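Wallpaper behind a worktop - too much?

arnel_lumanlan
Put the bold black and white leafy stuff up in May, over a grey wood-grain top. My sister hates it. I've gone right off plain walls. 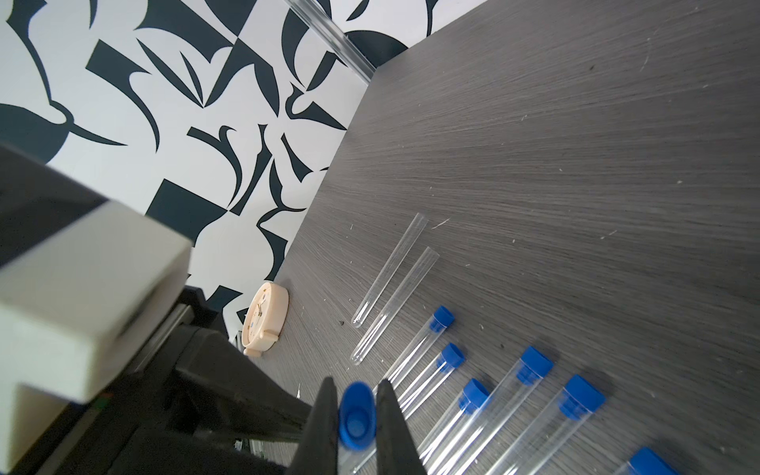 Two rolls did it, Nodari paste, and I'd do it again tomorrow.

tornance12
Bit busy for me, sorry. And grey shows every bit of lint.

ocampo_jo
Disagree, I love it! Does it go all the way round?

arnel_lumanlan
Lint, yes, guilty - I wipe it and it's back.
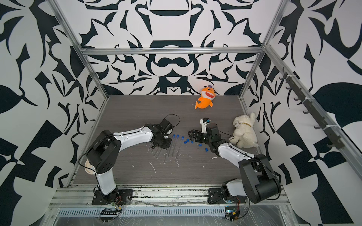
Matching the pattern at the corners was the slow bit. It's on the back and both sides, ocampo_jo, and I like how the back one came out symmetric. Hooks on the right still need filling.

tornance12
Fair play on the back wall. Still too busy.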